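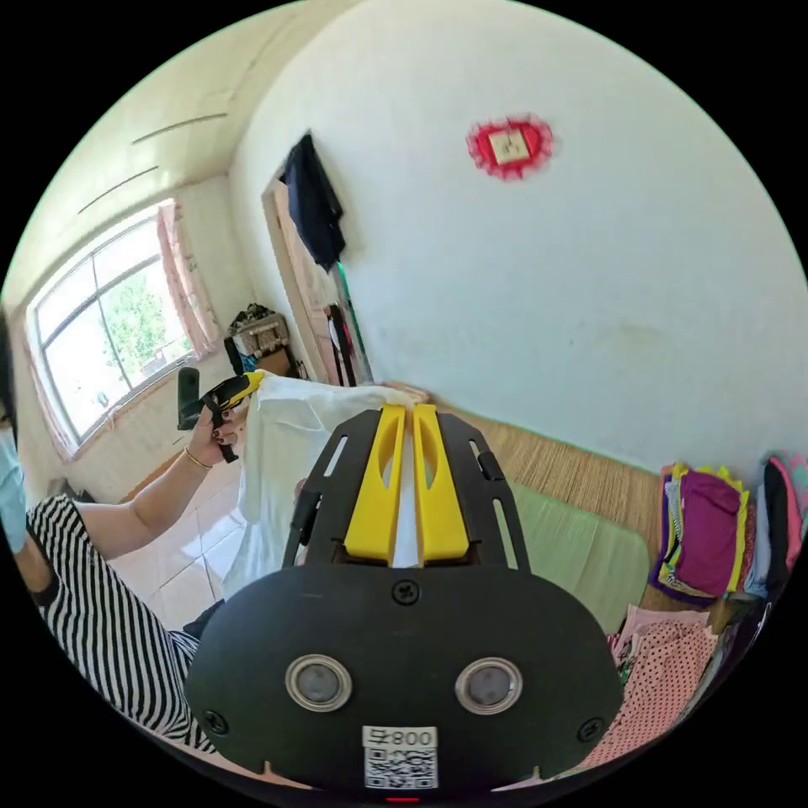 Setting Up and Looking After a Hand-Held Gripper Pair for Cloth Work

Do the cleaning first. Wipe both round windows on the face plate with a dry lens cloth, then go over the label so the code scans. Check the face plate screws by hand and stop when they are snug. Castesel threads strip easily.
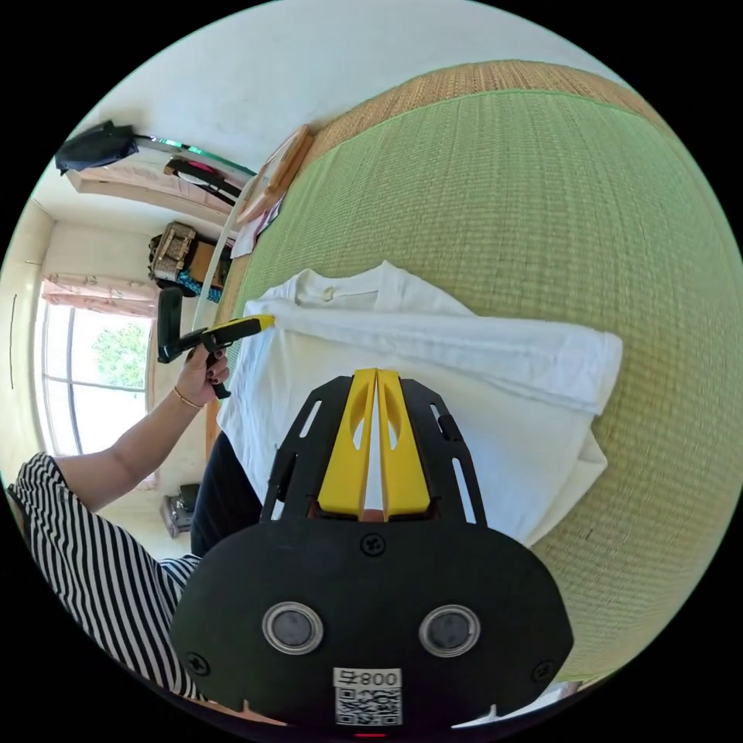

The yellow fingers should close evenly along their length. If one leads, loosen the mount, close the fingers on a folded T-shirt and retighten. Lint collects at the base of the fingers. Pick it out with a wooden toothpick.

Replace finger pads after 500 grips on cotton, sooner on towels. Keep 3 spare sets.

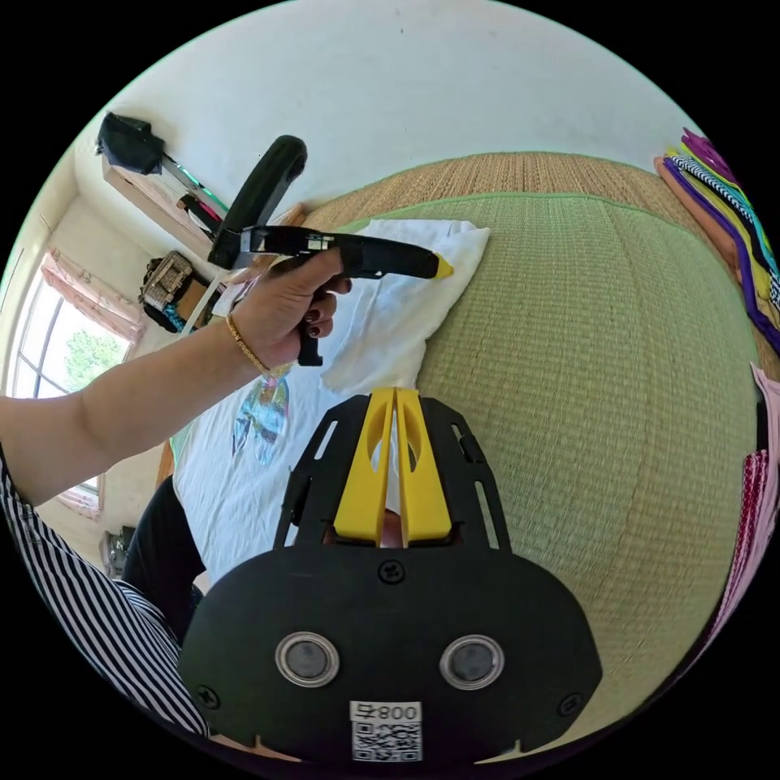
Run a test fold before logging anything. White cloth on a woven mat is a fair test, as thin fabric slips early when pads are worn. Clotilde Coste's pair reached 1,801 grips on one mount, with the pads changed on schedule.

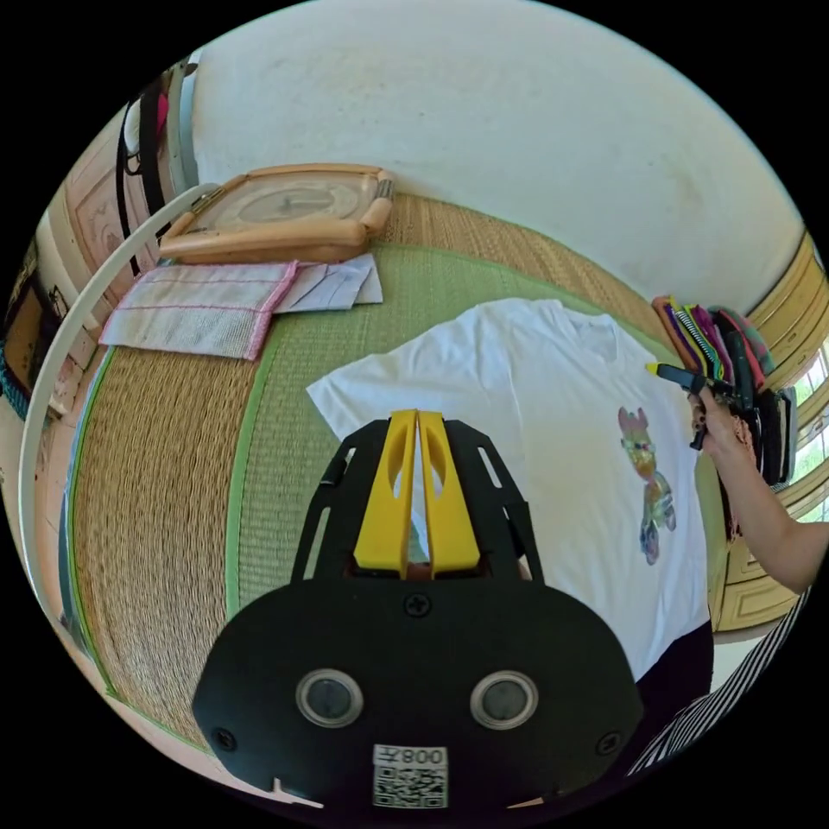

Store the tools with fingers open, away from markers and glue. Ink on a pad transfers to the next shirt.

Related tips
Zirkness mounts: which screw goes where
Getting lint out of a slotted frame
Bondeck pad sizes

12 shares | 4 comments
Contact | © Masson Workshop Notes | Back to top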